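Tutau opens orders for Mastwood home arm and hand kit

Apr 17, 2026 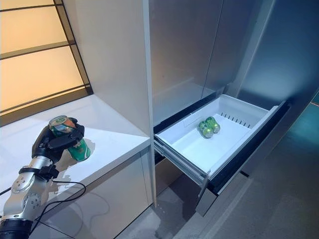 The Mastwood hand holding a can over a kitchen counter, with the freezer drawer open.

Robot maker Tutau has opened orders for Mastwood, an arm and hand kit meant for kitchens and other small rooms. The kit costs $3,399 and ships to buyers in the United States and Canada.

The price covers one arm, one multi-fingered hand, a power supply, a mounting plate and the control software. A second arm can be added later. Tutau is also selling the hand by itself, for owners who already have an arm with a matching wrist, but has not set a price for that version.

Mastwood was first shown in February to a small group of buyers. The company says the first run is limited to 2,000 kits, and 287 of those went to people who had joined the early list. The rest are open to anyone. Orders are filled in the order they come in, and cards are charged when a kit leaves the warehouse.

The company is pitching the kit at household chores such as putting groceries away, clearing a counter and sorting items into bins. Buyers can teach the arm a task by guiding it through the steps, then save the result and share it with other owners. A set of starter tasks for drink cans, cups and boxes comes already loaded.

Tutau says the hand is made for things people pick up every day and should not be used with knives, hot pans or open flames. The arm needs a flat, solid surface to mount on and a regular wall outlet. Setup takes an afternoon for most people, according to the company, and the longest part is teaching the software where the edges of the work area are.

Repairs and spare parts will be handled by Conneely, which already services Tutau's older arms. The kit has a 2-year warranty on the arm and motors. Finger pads are treated as wear parts and are not covered – a replacement set can be ordered from the same parts page.

Grodport, the retailer carrying the kit in stores, will have demo units on the floor at its larger locations. Store buyers pay the same price and can return an opened kit within two weeks if all the parts are in the box. Online orders go through Tutau's own site and follow the same return terms, with the buyer paying for shipping back.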